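Datby cloth handling — gallery
December 2019

Losavik is our planner for folding and sorting clothes. It learns from demonstrations recorded with a hand-held gripper, and the Emiline module turns each recording into a path the arm can follow. Two views from bedroom recordings are below. 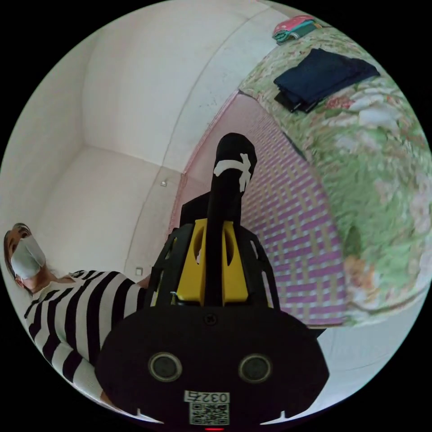
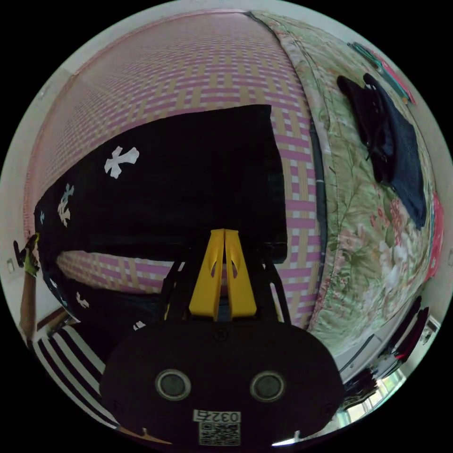 Gripper 0327 in the bedroom. First picture: folded navy clothing on the bed. Second picture: a gloved hand lifting a corner of the black cloth with the white crosses.

Dark cloth is still the hard case for perception — the edge finder loses folds where navy lies on navy. The colour threshold was retuned in March and version 3 of the tracker now runs on every clip. Recordings are cut to 1000 steps before training.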